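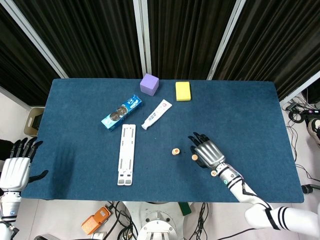

The test table, with the right hand open over the small round pieces.

Review: the Vevness grasp planner, by Oana Nedelcu

I used this method for 12 days in our lab at Bustthorpe. It learns from 300 demonstrations and picks the grasp from the colour view alone. Soft things such as the sponge and the foam cube were easy for it. The wooden discs were harder: the fingers often closed too early, and I had to retrain with slower approaches. Setup took me five hours, which is too long. I give it 4 out of 5, mostly for the clear manual.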